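Harriet Gallagher
ok so the Goscombe cell faulted again this morning. third time since we moved it to the Whitfield site. thread

Left and right grippers get too close over the table, torque spikes, controller drops both arms into hold. no warning just a clunk in the log

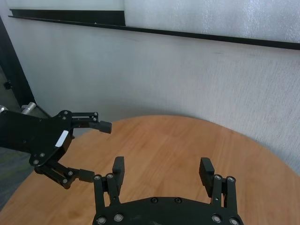 Page last changed: Dec 1, 2021

Limit was set at 16 mm between fingertips. Way too tight imo. I'd want 200 for the approach and then creep in

Also teh Hudov update reset our speed cap from 300 to 500 mm/s. Silently!! found it at the bottom of a config diff

Handover is the bit that worries me – one side holding, other side coming in open

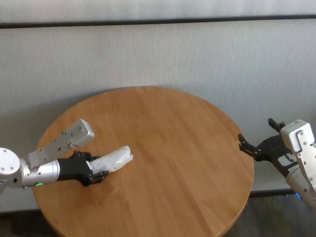 Can you just clear the fault and carry on?
Only after an e-stop check and a look at the log. Clearing it blind is how you bend a finger.

Speed cap is back to 300. Running slow till January, ticket's in with Hudov – will post if they reply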